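## Section 5: Setting Out the Counter

You have screwed the Crichton play kitchen to its base, and one bolt is left over. Put it in the drawer with the others. From now on the work is pleasant.

1. Wipe the countertop with a damp cloth. The Utent spray leaves a film that small hands find fascinating, so stick to water.
2. Press the backsplash panel flat at all 5 points, starting from the middle. Corners go last, whatever your brother-in-law says.
3. Hang the utensils by their handles.
4. Put the pot on the stove and the play food wherever you like. It will be moved.

**Note:** The grout lines are printed. Please stop trying to seal them.

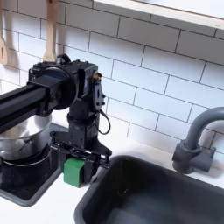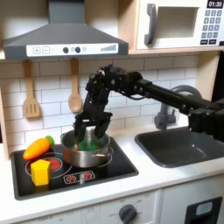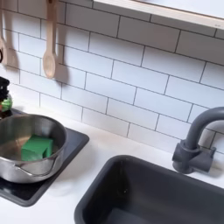
The storage rule in our house is that everything goes back to where a cook would look for it, which leaves a three-year-old's cook a lot of room for interpretation. Food goes in the bin and tools go on the wall. The slotted spatula hangs to the left of the spoon, under the range hood, and if you keep them in that order you'll notice sooner when one has gone to live in the bathtub. The carrot has no assigned place and has never wanted one.

**Caution:** Do not pour real water into the sink. It drains to the shelf below, then to the carpet, then to a conversation with Manee Nakpan in customer service, who has had it over 5 times this October.

5. Check the shelf brackets after 2 weeks. If the shelf wobbles, tighten the front screws first.
6. Keep the Alomard hex key. Tape it under the base, where you will forget it.

Spare utensils are listed in Section 3 of the parts sheet.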